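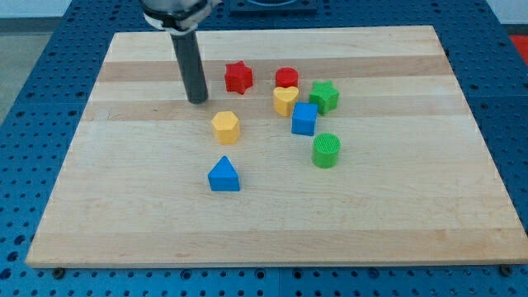

Why would anybody pay to learn how to fix a toilet, a reader of our newsletter wanted to know, when the internet will show you for free? It's a fair question and we get it a lot, usually from people whose toilet is working.

The internet will show you a toilet. It won't be your toilet. Yours was put in by the last owner's brother-in-law, has a shutoff valve that hasn't turned since the carpet was new, and takes a part the hardware store stopped carrying. Nosska is a school for people who own that toilet.

## What we do

We teach home repair to adults, in the evening, in small groups, in a building that needs plenty of it. Students have offered to fix the front door as a class project. We say yes every time, and by now that door has been hung by more people than any other in the county. It sticks in June.

The main course is called Water, Walls and Wires. It runs for four weeks and you can take the weeks in any order, although people who start with Wires tend to be a certain kind of person. You'll learn to change a faucet, patch drywall so the patch doesn't look like a patch from across the room (up close is the advanced class), swap a light switch, and find the breaker panel behind whatever has been stacked in front of it.

After that there are single evenings:

- **Doors and drawers.** Why they stick, what to plane, and when to put the plane down.
- **Caulk.** A whole evening on caulk. It fills up before everything else we offer, and we've stopped trying to understand it.
- **Reading a quote.** For people who plan to hire somebody and would like to follow the conversation.
- **Things you shouldn't touch.** Gas lines, garage door springs, and anything in the attic that hums. This one is free.

## How we got here

Nosska began in the back of the old Uketti button works, in a room the landlord described as "airy." It had a hole in the wall. The first class learned to frame and patch a hole in a wall, and the landlord, seeing how well that came out, raised the rent.

We moved to the Upadhyay Building, where we still are, on the ground floor past the mailboxes. It's bigger and it has a loading dock, so we can bring in practice walls without carrying them through the lobby past the dentist's patients. The practice walls are our own design. Each has a stud, an outlet, a length of pipe and a mistake somewhere inside it. We rebuild them between courses and put the mistake in a new place.

For a short time we also had a shop, called Bisteo, which sold tools. The idea was that students would finish class and walk straight over to buy a good screwdriver. They did, and then they had a good screwdriver and never came back, that being how good screwdrivers work. Bisteo is now the tool library. Borrowing is free for current students and very cheap for former ones. The tile saw has a waiting list. The second tile saw has a waiting list too.

## What it costs

The main course is $333. People ask how we arrived at that. It was a rounder number, then the price of drywall went up, then it came down a little, and we got tired of reprinting the card. Materials are included. So are safety glasses, which you may keep, and which you'll find in a coat pocket for years.

If the price is a problem, write to us. We keep 2 places in every course for people who pay what they can, and there's no form to fill in.

## Who comes

New homeowners, mostly, with a look we've learned to recognize. Renters who have given up on their landlords. Landlords, once in a while, and we seat them apart from the renters. Couples who want to learn together are welcome, but we put them on separate walls, and after the first evening they generally thank us.

You don't need any experience. You need closed shoes and the ability to be told that you're holding it backward.

## A few things we aren't

We aren't a trade school, and finishing our course won't make you a plumber. It will make you somebody who knows where the water shuts off, and the plumber will be glad to meet you. We aren't a contractor either, so please don't ask the instructors to come and take a quick look. They've all said yes to a quick look before. One of them ended up with a bathroom.

We also can't tell you over the phone what that noise is.

## Finding us

The entrance is on the parking lot side. Evening classes start at 7, and the door is open a while before that for people who like to pick their wall. If it won't open, lift the handle and push with your shoulder, low down.

The newsletter goes out to 2,000 people whenever we have something to say, so it's been quiet lately. Sign up at the front desk or by email.

*Page last updated 13 November 2022. The coffee machine has been fixed again.*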